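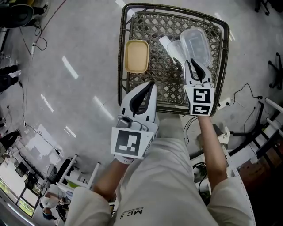
Seser Food Box, 969 ml

2 min read

The Seser is a rectangular food storage box with a separate lid, made by Todent for home kitchens and small catering jobs. It holds 969 ml to the brim. In practice you will want to leave a finger's width at the top for soup or anything else that swells in the freezer.

We have stocked it since May, when it replaced the older Urrutia box. The Urrutia had rounded sides that wasted shelf space, and the hinges on its lid cracked after a year or so. The Seser has no hinges. The lid presses on all the way round and lifts off from any corner.

Material and care

Box and lid are both clear polypropylene. They can go in the top rack of the dishwasher, the fridge and the freezer. The box can go in the microwave with the lid resting loosely on top. Do not use either part in an oven or under a broiler.

Tomato sauce and turmeric will stain it. A paste of baking soda left on overnight takes out most of the color but not all. If you cook a lot of curry, keep one box for it.

Don't scrub with steel wool. Scratches hold smells, and onion is the worst of them.

Freezing and thawing

Let cooked food cool before you put the lid on. Frozen boxes are more brittle than warm ones, so a drop onto a tile floor straight from the freezer can split a corner. To get a frozen block out, stand the box in a bowl of lukewarm water for a few minutes and then press on the base.

Label the side and leave the lid blank. Lids get swapped. Masking tape and a pencil work fine in the freezer, and the tape peels off in the wash.

Stacking

Full boxes stack securely with lids on. Empty boxes nest inside each other, and the lids store flat beside them. A standard kitchen drawer will take a nested set with room for the lids along one side. If nested boxes stick together, run warm water over the outer one and twist.

What it isn't good for

The Seser is not leakproof on its side. It will keep soup in if you carry it level, but we would not put it in a backpack. For that we sell the Pivden, which has a silicone gasket and four clips, costs more and takes longer to clean. It is also too deep for sandwiches cut on the diagonal, which slide down and have to be dug out.

Sizes and packs

The box is sold in packs of 2 or in a catering carton of 200. Spare lids are sold separately, also in packs of 2. Lids from the Urrutia do not fit. We get this question often, and trimming them doesn't work either.

Customer notes

"I portion rice and beans for the week and freeze the lot. Had one lid warp when it fell onto the heating element in the dishwasher, my own fault. The rest look the same as when I bought them." Mervin Robichaud

"Good box, dull box. Wish the lid came in a color so I could find it in the drawer." Triin Siliņa

Delivery and returns

Orders placed before noon leave the same day. Catering cartons go by freight and take longer. Unused packs can be returned within thirty days. If a box arrives cracked, send us a photo of it and keep the outer carton until we reply.

Page last updated 11th September. The next shipment of spare lids is on order, and the catering carton is in stock.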